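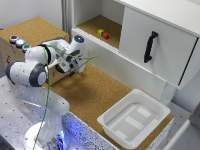 What is cork made from? The outer bark of the cork oak, stripped off the living tree and left to grow back.

Cork is a light, springy plant tissue used for bottle stoppers, flooring, wall tiles and gaskets. Cells are mostly air, walls coated in a waxy substance called suberin. Floats, resists water, burns slowly.

Harvest
Starts in May most years, runs through summer. Bark cut by hand with an axe - machines are used in places, but a slip into the inner layer can kill the tree. First strip is rough and goes to granules. Later ones smoother, good enough for stoppers. Gap between strips is nine years or more. Planks are stacked outdoors, then boiled flat and sorted by thickness.

Agglomerate
Scraps get ground, mixed with a binder and pressed into blocks, wich are sliced into sheets. Common thicknesses run from two millimeters up. The Zariņš mill listed 103 grades of sheet in its catalog, most of them now dropped. Riltel sells rolls for underlay.

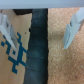

A reader's note from Plerix objects that the binder matters more than the grain size, and that cheap sheet crumbles at the edges because too little was used. Not settled. Older handbooks side with grain size.

Care
Sweep, damp cloth, no soaking. Direct sun fades it. Dents from furniture recover partly, deep ones dont.

See also: Bark, Suberin, Linoleum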